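Unit 4: Looking after the two-arm bench cell
Notes by Jana Wunderlich

Last time we got as far as homing the arms, so now comes the part I like best - the bench itself! People want to go straight to the software, but so much of a good session gets decided by paper, tape and where the cables run.

Start with the arms parked and the stop button pressed. Smooth the brown paper, then go over the blue tape with a fingertip. Any strip that has frayed or lifted gets peeled off whole and laid again. Please don't patch over it, as a double layer can catch a low finger.

Next, set out the parts: tray, dowels, rubber band, towel. Keep the tray lengthwise and inside one section of the grid.
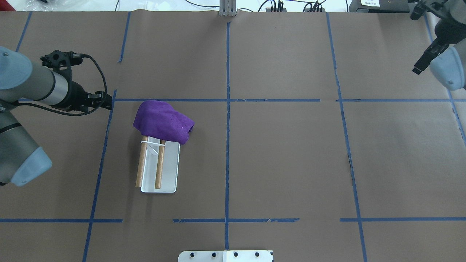

Fig. 3. Bench with tray, banded dowels and purple towel. The lower tape line is due for replacement.

Now the grippers. Wipe the fingers, check that the bracket screws are snug, and look at the cable loop on each arm. It needs enough slack for a full wrist turn - move the wrist slowly by hand and watch the loop the whole way round. Ákos Borbély found a pinched cable this way in November, and it's a lovely habit to pick up early.

Finish with 8 slow passes over the grid at low speed, then write the date and your initials in the cell log. The full finger check comes every 1000 cycles (see the sheet from Unit 3).

For next time: bring your log page and one question about gripper wear.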